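About Karras Boards

Karras Boards makes and refurbishes small writing boards and foam erasers for classrooms, clinics and workshops. The company was set up by Stavros Michailidis, who still signs off every new surface before it is offered for sale. We have 16 staff across two sites, Grandov (assembly) and Satodden (testing and dispatch).

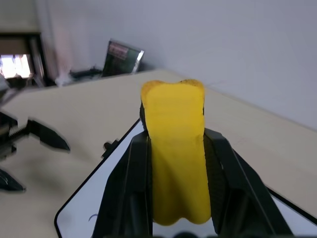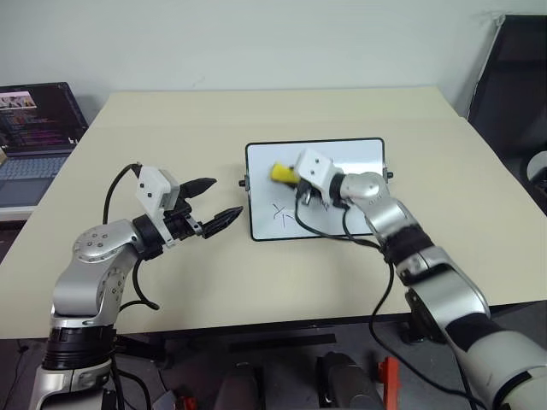
Our range is limited to tabletop boards. The standard model, the Itis, is a framed white panel with rounded corners, sized for a desk. It is supplied with one foam eraser and one black marker.

Wipe testing is done at Satodden on a plain table. A mark is made on the board, left for 90 minutes and wiped with a dry foam block. The surface is then checked under a lamp for residue and fine scratching. A surface has to pass 6 rounds before we list it. Results are kept by batch and sent to customers on request.

Foam is bought in sheets and cut at Grandov. Blocks are sold in packs of 6. They can be rinsed in cold water and should be air dried. Solvent cleaners will break down the foam and dull the colour.

Boards with worn panels can be returned for resurfacing. Frames are reused where they are still square. The Grandov counter is open from 9 am to 4 pm and closes for stocktake in November.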